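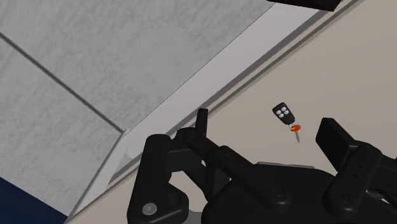 Figure 2. Key with black remote fob.

4.3 Pairing a spare remote

Your Adum immobiliser stores up to 2 remotes. Have all of them with you, as pairing clears the memory.

1. Park with the doors closed and the ignition off.
2. Hold the valet button under the dash until the light turns amber.
3. Within 69 seconds, press LOCK on the first remote. The siren chirps once.
4. Repeat for the spare.
5. Turn the ignition on to save.

Note: If the light flashes red, the time has run out. Start again from step 1.

Caution: Do not pair remotes while the battery is on charge.

Units sold before July use the older Rustley receiver. See page 76 for the button sequence, or ask your Omodmont dealer.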